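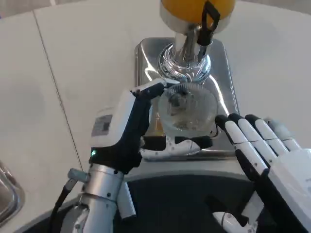
Members' Forum: Annual Meeting Matters
Topic: Host city for the next meeting of the Lullus Seal Research Association

lullus_office
The Council has received two bids, from Ritstead and from Illbridge. Members are invited to comment before the end of January. The Ritstead hall seats 305. The Illbridge hall seats 190.

harborseal_k
I support Ritstead. Attendance has grown each year, and a hall of 190 would oblige us to refuse registrations.

northshore_lab
I must disagree with the previous member. The association has 677 members on its roll, but plenary sessions seldom draw more than 100. Illbridge is also within walking distance of the haul-out site.

harborseal_k
The figure of 100 applies to the closing session only. The opening session is always fuller.

pinniped_archive
May I ask whether the student workshop would be held in the same building? The bid documents do not say. At the last meeting it was placed across town and many students missed the first talks.

lullus_office
At Ritstead, the workshop would be in the Ebrahimi Room, on the same floor as the main hall. Illbridge has been asked to clarify.

northshore_lab
Thank you. I maintain my preference for Illbridge, subject to that reply.

lullus_office
Noted. The ballot form will be sent to all paid members in February.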